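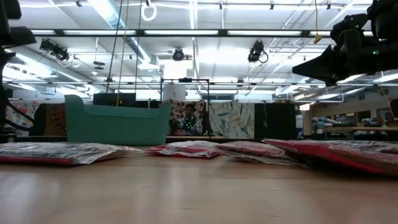 The open day at the Munulberg workshop was billed as a look at the future of packing labour. I have been to enough of these to bring a book.

Giorgia Carbone, who runs demonstrations for Trinness, met our group at the door and steered us past the coffee to a wooden table with a robot arm on each side. The job was to get red snack packets into a teal bin. A bored teenager could do it between text messages, and I said so.

"Everyone says that," Carbone said. "Then they try to write down how they do it."
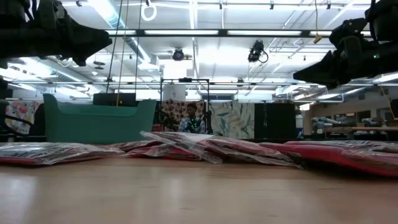

She has a point, up to a point. A packet is slippery and shiny, it changes shape when you pinch it, and it likes to lie on top of its neighbours. Carton lines have had it easy by comparison. But the brochure handed out at the door promised 300 packets an hour by April, and when I asked what the arms manage now, I was told 150 "under good conditions." Good conditions were not defined.

Nor was the price. A man from Okafor, a snack distributor that already pays people to do this work, asked twice what a two-armed station would cost him over 30 months, service included. He was offered a follow-up call both times. 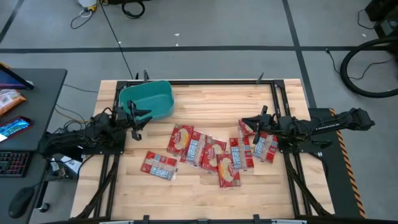

Eight packets on the table at the Trinness open day, with the teal bin at the far corner.

Rudetti, the rival outfit across town, holds its own open day in April. I've put my name down, and I'll be asking the same two questions.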